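Sistdale Neighbors Board > House and Home > Refinishing a kitchen table: oil or varnish?

mapleporch
Posted 29/01/2026

Hi everyone, I hope this is the right section. I've been going back and forth on this for weeks and my sister is tired of hearing about it, so now it's your turn! We have a big old kitchen table that came from my husband's aunt, and the finish has gone dull and sticky where everybody rests their elbows. I'd like to sand it back and start over. The man at the paint counter told me varnish and nothing else, and my neighbor told me oil and nothing else, and they both seemed so sure. We eat there every night, the kids do homework there, and I roll out pie dough right on it. What would you do?

dovetail_dan

Oil, every time. I did ours in August with two thin coats of Lenden table oil and a third one a week later, and I've never been happier with a piece of furniture. When one of the grandkids leaves a ring, I rub it with a fine pad, wipe on a little more oil, and go to bed. Start with 80 grit if the old finish is thick, then work your way up, and please don't skip the vacuuming in between (I did once, and I could feel the grit in the top for years).

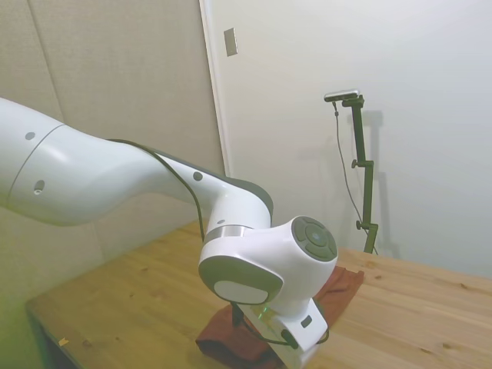

Annelies Egger

Hello from another table person! I have to gently disagree with Dan, even though I love the look of oil as much as anyone. With children and homework I'd go with a wiping varnish. We lived with an oiled top for a good long while and I was forever chasing people with coasters, and then one evening somebody set down a bowl of beet salad and that was the end of my patience. The varnish has been on through three birthdays and one very long jigsaw puzzle and it still wipes clean. Thin it for the first coat, let it dry overnight even if the can says you needn't, and keep the dog out of the room. I learned that last one the hard way.

dovetail_dan

Annelies, beets aren't a fair test of anything! But what happens when your varnish gets a deep scratch? You can't just dab at it. You end up doing the whole top over.

Annelies Egger

That's true, and I won't pretend otherwise. I just find I'd sooner do the whole top over every so many years than fuss with it every month. It may come down to what kind of person you are on a Saturday morning.

Alois Tanner

I've used both, and I think the cloths and towels matter as much as the can. My mother kept an old bath towel folded in the drawer and it went under every hot dish that came out of the oven, no exceptions, and that table looked lovely when she passed it on to me. I still do it her way. A thick cotton towel beats any trivet I've bought, and it doesn't scoot around when you set something heavy on it. 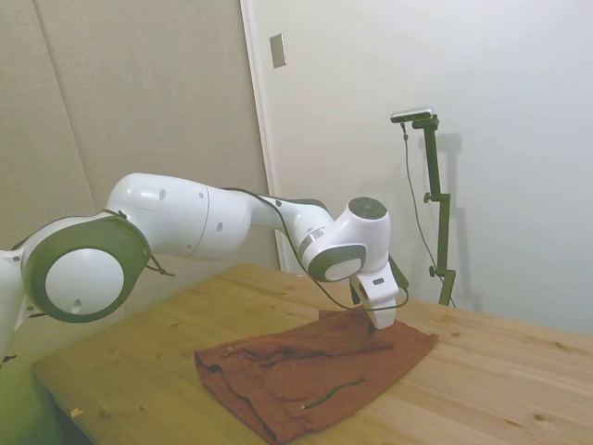 Rust-brown towel on the light tabletop

One warning for mapleporch, whichever way you go: spread your oily rags out flat outdoors to dry, never wadded up in a bucket. They can heat up on their own and catch fire. Please take that one seriously.

mapleporch

Oh, these are wonderful, thank you! Alois, I had no idea about the rags and I'm so glad you said something. Is it safe to roll dough on varnish, though? That's the part I keep getting stuck on.

Annelies Egger

Once it's fully cured, I do. Check your can for the curing time and give it every day it asks for. I was told to wait 20 days and I did, grumbling, with pie crust from the freezer case.

dovetail_dan

I still say oil. But if you go with varnish, get satin. Gloss shows every crumb.

mapleporch

Satin it is, I think. I'll try it on the underside of a leaf first and report back once the weather warms up enough to open the windows.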